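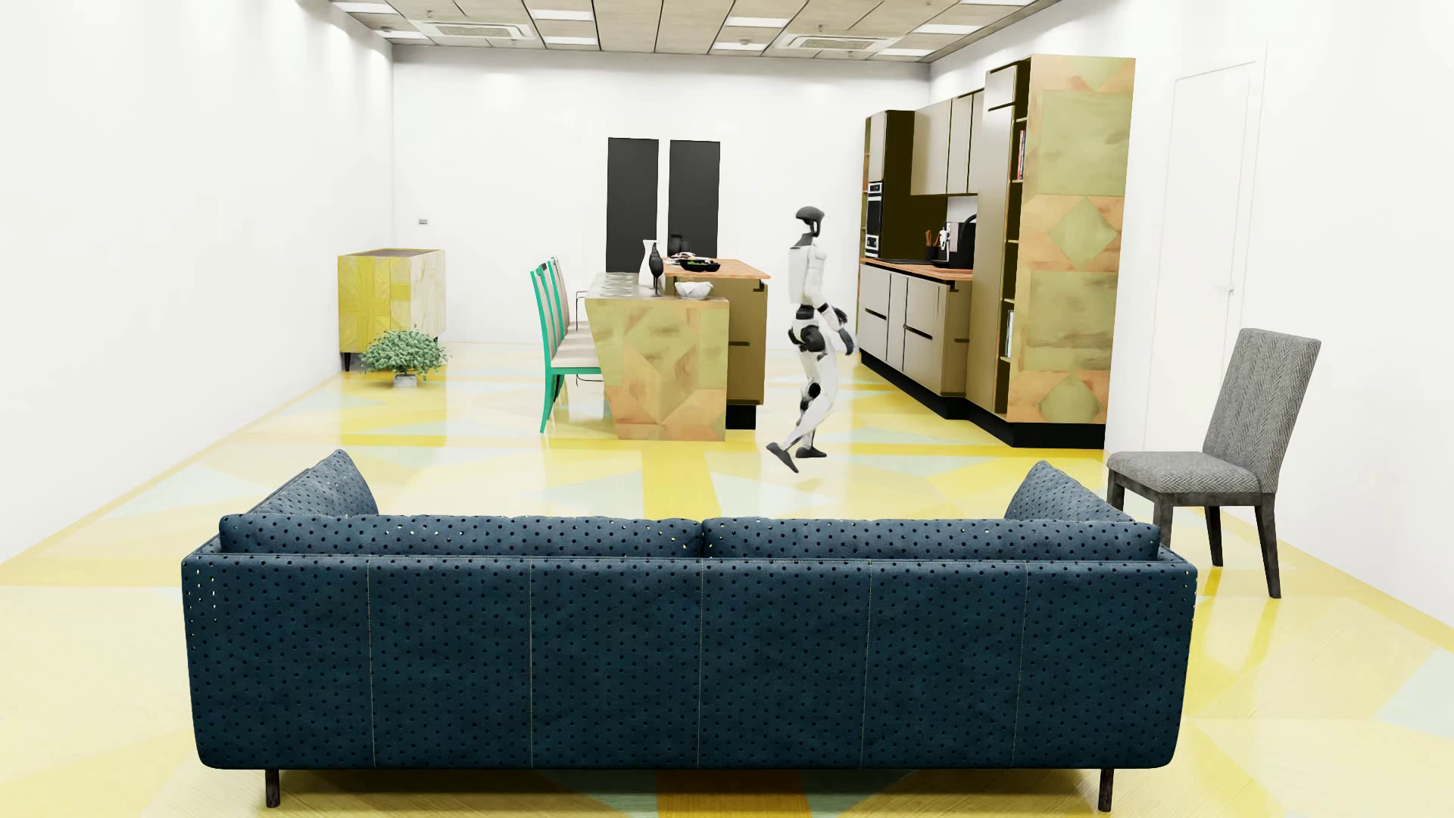 Home | Set-up | Walking trials | Logs | Contact

4. Running a walking trial in the simulated apartment

The Brimitz walking method trains one policy on many randomized rooms and tests it in a room it has never met. This section covers the test. Finish section 3 first, or the policy will load with default joint limits and walk like a deck chair.

1. Open the Gidley launcher and choose Apartment, then Open Plan.

2. Load your policy file. Wait for the green check mark. The progress bar reaches the end well before the loading does.

3. Set the random seed to 126. Seed 203 is for the repeat run in section 5.

4. Place the start marker in the walkway between the kitchen island and the cabinets, facing the sofa.

5. Leave floor reflections on. The shiny patterned floor is the hard part for the vision module, and a policy that only works on matte gray has learned very little.

6. Press Start and keep your hands off the keyboard. The arrow keys still steer the robot, as the October logs show at some length.

7. Let the trial run until the timer stops, then save the log under a new name.

NOTE: A foot lifted only slightly above the floor is normal. The method rewards low steps - they cost less energy and look a bit like someone crossing the room in slippers. Raise "step clearance" by 2 notches if the toes scrape.

NOTE: Furniture is solid to the robot but weighs nothing in Stetsiuk builds. A dining chair sailing across the kitchen does not count as a successful push recovery.

CAUTION: Do not copy gains from the simulator to a physical robot. The sofa here can be reset with one click. Yours can't.

If the robot falls more than 3 times in one trial, stop and check the ankle offsets before blaming the policy. Magnus Rennie keeps the list of known bad offsets and will want your log file, unedited.

Fukodley Robotics Lab | Contact the manual desk | Copyright 2021 | Back to top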